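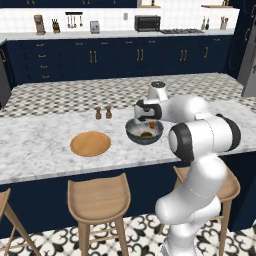 The simulated kitchen at Tarnen, with the arm over the bowl on the island.

I had been promising my sister a proper account of the Tarnen open day ever since I got home, and as she is the one who still asks me when a machine is going to put her shopping away, I thought I might as well write it up for everybody. We went in January 2018, on one of those mornings when it never gets properly light, and the walk up from the bus stop at Dawber is a good deal steeper than the leaflet lets on. There was coffee at the door, thank goodness, and a very decent seed cake.

Tarnen has two halves. Downstairs is the workshop, where a sorting line called Sisau spends its day moving boxed spare parts from one belt to another. It was rated at 400 boxes an hour on the wall chart, and while we stood there the counter was showing 311, which our guide, Montserrat Bermúdez, put down to a new kind of tape on the lids that the suckers don't care for. I liked her for telling us that! She has worked on the line from the beginning and talks about it the way my father talked about his tractor, fondly and with a long list of complaints.

Upstairs is where they work on housework, and most of it happens on screens. The project is called Skirkurar (I asked twice how to say it and still can't) and the idea is to let the arm try its chores in a computer kitchen before anyone lets it loose on real crockery. It is a much smarter kitchen than mine, I may say, all navy cupboards and brass handles and a marble island, with a floor I would happily have at home if I didn't have to mop it.

The chore we were shown was clearing up after a meal: take the bowl with the food in it and get it into the fridge. You or I would do that while talking on the phone. Montserrat had us write down all the separate things we thought were involved, and my list came to a miserable five. Hers ran on to a second sheet. Where do you take hold of a round bowl? How far do you tip it before the food slides? Which way does the door swing, and is there room for an elbow once it's open?

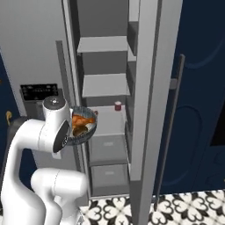 Bowl in the gripper, fridge door open, and a red can on the lower shelf.

I found I was holding my breath at the fridge, which is silly when it's only a drawing of a bread roll or whatever it was. A gentleman next to me asked whether it would manage with a fridge like his, packed to the ceiling at Christmas, and she said no, not yet, and that a nearly bare shelf was quite enough to be going on with. They run the same chore 200 times in a batch, shifting things about a little between goes, and she would like to see 90 of those come out well before anybody talks about trying it on a real worktop.

So, can they do it yet? For boxes on a belt, yes, and quicker than I could. For the supper things, my own feeling is that I shall be doing them myself for a good while. I came away more impressed with the arm than I expected, all the same, and rather more impressed with my own two hands.

If you fancy going, the next open day is in September. Wear flat shoes for the hill, and ask for the upstairs tour when you arrive, as the groups are small and ours filled up before the coffee had gone round.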